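1/ Fil sur le décalage temporel entre la vidéo du préhenseur tenu à la main et la pose estimée. On a perdu le mois de février dessus côté Penry.

2/ Symptôme : la trajectoire reconstruite est propre, la politique apprise ferme les doigts trop tôt. L'erreur d'apprentissage ne montre rien.

3/ Cause : deux horloges. L'IMU est lue à 200 Hz, la vidéo est datée à l'écriture du fichier et pas à l'exposition. Écart médian : 358 ms.
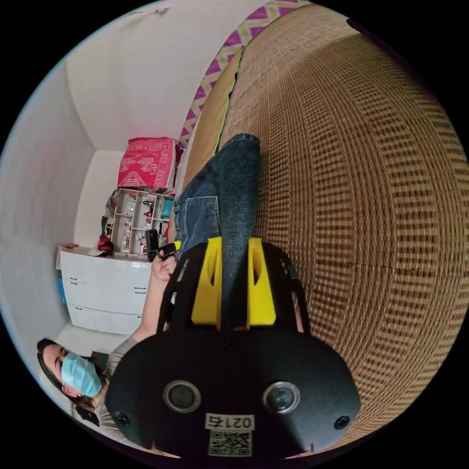 Vue du préhenseur 021右. Tressage régulier à droite, murs blancs à gauche.

4/ Les murs unis donnent très peu de points à suivre. Le tressage en donne beaucoup, mais ils se ressemblent tous – d'où de fausses fermetures de boucle.

5/ On masque donc le boîtier et les bras du préhenseur, fixes dans l'image, puis on plafonne à 800 points avec un quota par cellule. Les personnes sont masquées aussi.

6/ Pour l'horloge : corrélation croisée entre vitesse angulaire gyro et vitesse angulaire visuelle. Résidu après recalage : 4 ms.

7/ Le script est dans Zendness, branche onholm. Merci à Catherine Gourlay pour la relecture du modèle fisheye. Reste la dérive sur les longues séquences, pas encore traitée.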